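We finally made it out to the Pimberg paper mill open house, and I have been talking about it to anyone who will sit still ever since. If you've never been, Pimberg is the little river town past Kirkerano where the road drops down to one lane and the trees close in over you, and then all of a sudden there's this huge brick building with a smokestack. You can't miss it!

We went in July 2020, so everything was done a bit differently from what I hear it used to be. Small groups only, 12 to a tour, masks on the whole time, and they had you sign up for a slot by phone. I kind of loved it. I've been on tours where I was stuck at the back behind a bunch of tall people and heard maybe a third of it, and this time I was right up front by the railing.

The tour starts in the yard where the bales of used cardboard come in. They're stacked way over your head and they smell like a wet basement (sorry, but they do). From there you go up a metal staircase to look down into the pulper, and that was my favorite part of the day. Picture a blender the size of a backyard pool, full of gray oatmeal. Our guide said a full load is 900 gallons of water to start and then they keep adding. I could have watched it for an hour. It grabs a whole bale and the thing just melts.

Then you walk the length of the paper machine itself, all 34 steps of catwalk (there's a sign, I wasn't counting), and it is LOUD. They give you foam earplugs and you'll want them. At one end it's soup and at the other end it's a giant brown roll of paper, warm to the touch. Yes, they let us touch it. The heat up there is something else, so wear a T-shirt and leave the nice shoes at home. Mine are still dusty.

The last stop inside is the bag room, with a folding machine made by Tronov that has been running since before I was born. Flat paper goes in, gets creased and glued and chopped, and bags come flying out the end in a stack. They told us it makes almost 1,000 in the time it takes to drink a cup of coffee. I asked about the little zigzag edge along the top of a grocery bag and found out it comes from the blade that cuts them apart. I had always thought it was there to look nice!

Everybody goes home with a few bags, and I've been using mine for everything. Tomatoes, library books, the kids' stuff. They stand up on their own when they're open, and that's more than I can say for the ones from our regular store.

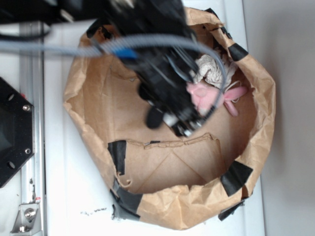 An open brown paper bag on a white tabletop.

After the tour we ate at the Nassar Bakery across the bridge. They had two tables out on the sidewalk and a line down the block, but it moved fast. Get the cheese rolls. I had the spinach one too and it was fine, a little salty, but the cheese rolls I would drive back for.

A few practical things. Parking is free but it's a gravel lot and it's small, so come early. The restrooms are only at the front office, before you go in. Strollers can't do the stairs. Kids have to be tall enough to see over the railing, and they do check. The gift counter takes cash only and sells notepads made from the trimmings, very cheap, with a rough edge that I like a lot.

They're doing it again in August, mornings only on account of the heat. My sister wants to go, so I may end up doing the whole thing twice.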